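Collecting demonstrations at the Brollton bench: frequently asked questions

Last updated 2025-07-03

What are you collecting?
Examples of a person steering a robot through one job on a desktop computer. Each example is a single attempt from start to finish, saved with the camera views, the joint positions and the gripper commands. The learning system is trained on these and nothing else.

Which jobs are on the list?
There are six at the moment. Fitting a hard drive into its cage is the one we need most, and the target is 420 good examples by September. Seating memory and plugging in SATA cables come next.

How does a drive example start?
The case goes on its side on the slotted platform, open side up. The drive is already in its caddy and already in the gripper when recording begins. Bring it over the cage, line up the rails, lower it, let go and back away. Stop recording once the gripper is clear of the case.

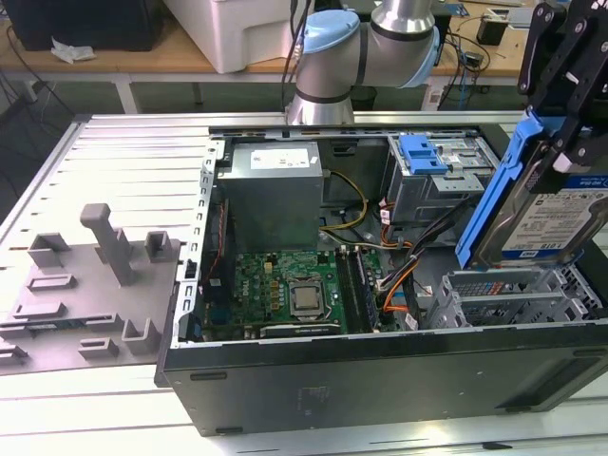
1TB drive in a blue caddy, held above the empty cage.

Does the drive have to be straight before I lower it?
No. Start from whatever angle you have and correct it on the way down. We want the corrections in the data – a set made only of perfect approaches gives the system very little to go on when it drifts.

What if I bump the case or drop the drive?
Finish if you safely can, then mark the attempt as failed. Please don't delete it. Failed attempts are kept in a separate folder and Liudmyla Hrytsenko reviews them.

How long is a shift?
Two hours, with a break after the first. We ask for no more than three shifts a week per operator.

Can I use my own computer case?
Not yet. Cases from outside need to be measured and entered in Waltden, our session log, before they can be used. Write to Elspeth Dow if you have several of the same model to offer.

Do the computers need to work?
No. The parts are never powered on during a session.

Who do I ask about booking?
Catríona Scanlon keeps the schedule. For trouble with the arm or the cameras, call Ambros Hämmerli.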